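Kaltach oval colander, pale mint – two stars out of five
Reviewed by Malsha Uddin, 15 Feb 2026

I bought this in August after the handle snapped off my old one. It cost a bit more than the plain round sort, and the box promises it will "transform the way you drain". I had my doubts about that and I still do.

The holes are small and round, so rice stays put. Fine. Peas too. But the rim is a wide flat lip all the way round, and starchy water sits on it until you tip the thing sideways. Mine has been used 66 times (I keep a tally on the cupboard door for anything I might send back) and I have wiped that lip every single time.

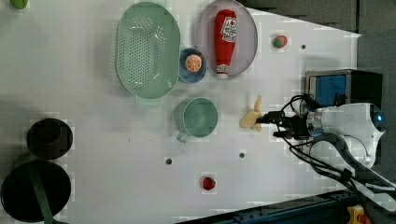
The colander with a mug, a bowl and the play food, top centre.

Size is my other complaint. Next to a mug or a small bowl it takes up a lot of table, and it won't go in my Malinowski drying rack unless the plates come out first. The handle is a short rectangular tab, enough for a thumb and two fingers. With a full load of potatoes I want more than that.

The colour is pleasant, I'll give it that. It hasn't stained yet, even after beetroot. It weighs 776 grams on my scales, heavier than I expected from the listing.

My sister has the Cloten one, which is round and duller to look at, and she drains pasta for 8 in it without any fuss. I'd get that.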